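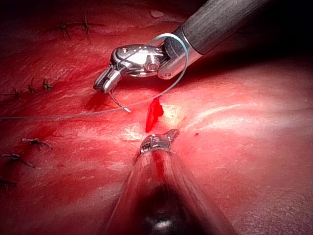
D'après Chuensuk, le festival de Grilska ne vaut plus le déplacement depuis qu'ils ont déménagé les dégustations hors de la vieille ville. Moi j'y suis allé en octobre et je suis pas d'accord du tout. Les séances du matin étaient très bien, la visite des séchoirs aussi. Par contre l'hôtel, non. 442 la semaine, sans petit dej.

Jellness
4 mars 2023
442 pour la semaine entière ? C'est donné. J'ai payé plus que ça pour quatre nuits, à côté de la gare routière en plus.

Chuensuk
J'ai pas dit « vaut plus le déplacement ». J'ai dit que pour une première fois je conseillerais autre chose. Nuance. Le nouveau hall est moche, on attend la navette, et le soir plus rien d'ouvert à pied. Avant on sortait de la dégustation et on était sur la place, avec la cathédrale en face.

marlou_44
Question bête : il faut réserver la visite des plantations à part ou c'est dans le pass ?

Jellness
A part. 40 par personne, bus compris. Prends celle du jeudi, le groupe est limité à 18 et on peut vraiment parler avec les rouleurs. Les autres jours c'est l'usine – on avance, on avance, photo, boutique.

vieux_module
Pas d'accord pour le jeudi. Départ à l'aube, route défoncée, ma femme malade tout le trajet. La manufacture en ville est aussi bien et on y va tranquilement à pied.

Jellness
La manufacture c'est bien mais rien à voir, tu vois pas un seul plant de tabac.

vieux_module
Je viens pour fumer, pas pour voir des plants.

marlou_44
Ok merci. Et pour ramener des boîtes ? J'ai lu tout et son contraire sur la douane.

Chuensuk
Regarde le site de la douane avant de partir, pas les forums. Et garde les factures. Perso j'achète deux boîtes sur place et basta, les prix du festival sont pas si intéressants.

marlou_44
Dernier truc, Prurnberg en correspondance, quelqu'un a fait ? Le vol est bien moins cher mais une nuit d'escale.

vieux_module
Fait une fois. Aéroport correct, fumoir minuscule. Prends un hotel en ville, la vieille halle vaut le coup si tu arrives avant la fermeture.

Jellness
Moi j'éviterais – bagages arrivés deux jours après, avec la cave de voyage dedans. Tout sec.

Chuensuk
Cave en cabine, toujours.

marlou_44
Bon je pars sur le direct alors. Et le jeudi, tant pis pour la route. Si quelqu'un a une adresse pour dormir pas loin de la place je prends.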